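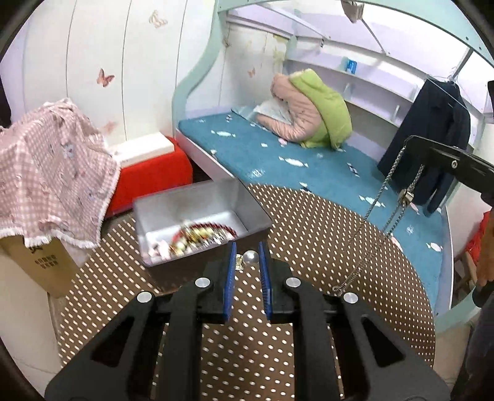 An API key should be replaced on a fixed schedule, and the work should be carried out so that no connected service loses access. The procedure below applies to every team using the Ovska gateway. Before any key is changed, all keys must be listed and sorted by purpose. Staff may find it useful to think of a metal tray with a string of red, gold and white beads or ornaments in it and a silver ball left outside: the key that causes an outage is usually the one that was never put with the others.

Step 1. Build the register
Export the list of active keys from the gateway console. Record the owner, the service and the date of last use for each. The May review found 773 active keys, of which 61 had no recorded owner. Keys without an owner must be referred to Kerstin Rathjen before going further.

Step 2. Issue the new key
Create the replacement with the same permissions as the old key, or fewer. Store it in the Skernska vault. Keys must not be sent by email or chat, or placed in source code.

Step 3. Run both keys together
Deploy the new key and leave the old one active. Check the gateway log until all requests are arriving under the new key. Scheduled jobs need particular care – a task that runs only on a Monday will not appear in the log before then.

Step 4. Withdraw the old key
Disable the old key first and delete it later. If a service fails, enable the key again and return to Step 3. Once the key has been deleted it cannot be restored.

Step 5. Close the entry
Update the register and enter the next replacement date. A second member of staff must confirm the change.

By Merja Laaksonen, May
53 shares | 2 comments

Related
Setting rate limits on the Ovska gateway
Vault access for new staff
Reading gateway logs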